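## Section 4: Your first pickup chore

Updated 11/03/2025

Okay, so by now the two grippers are charged and paired, and you want to see if they can tidy a bed. Me too! I've been at this since August and I still get a little thrill.

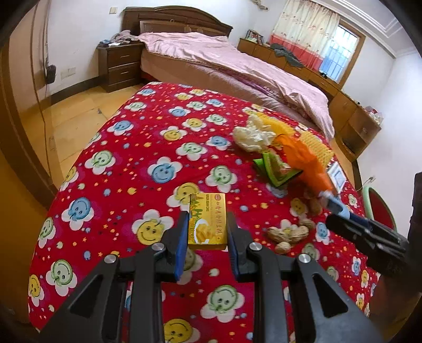 One reader of the last version wrote in to say that a machine which needs a guide this long to put away a snack isn't doing chores yet, it's taking lessons. Fair enough. I'd say small boxes are pretty much there, loose peanuts are not, and anything soft is a coin toss (the Hirvonen sorting arm I tried before this one had the same trouble, so don't blame your setup too fast).

**Before you start**

- Check both finger pads for dust and crumbs. Wipe them with a dry cloth.
- Load the Bornora chore profile called "Bed, mixed items."
- Set the grip force to 5. You can go up later.

**Steps**

1. Put one boxed item on the blanket with a hand's width of open space on each side. I like a cake box, a gold one with red lettering, but any light carton will do.
2. Bring the first gripper over the box with the jaws open, one on each side. Don't let the tips push down into the blanket or you'll drag the whole bed with you (ask me how I know).
3. Close slowly until the pads touch. Wait for the beep.
4. Lift, hold for 10 seconds, and set it down in your bin.
5. Park the second gripper off to the side while you do all this. You'll want it for the toys, but two tools working the same spot will bump.
6. Save the run, then do it again with the box turned sideways. And again, at an angle. Yes, it's boring – put some music on.

> **Caution:** Keep the force at 5 for thin cardboard. At higher settings it will crush the corners, and then the run is no good for training.

**Moving on to harder stuff**

Once boxes feel easy, try a toy with a handle, then a plush. Bright patterned bedding can confuse the Lemton vision module, so if it keeps reaching for a printed flower, run the background step in Section 3 again with the bed cleared.

Peanuts in the shell are a whole other thing. I logged 774 tries at single peanuts and got 505 into the bowl, and a person with two hands would've finished before my coffee was ready. Leave them for Section 6.

> **Note:** If you get error 10 on the Prusier base, the lift was too quick. Lower the speed one notch and start over from step 2.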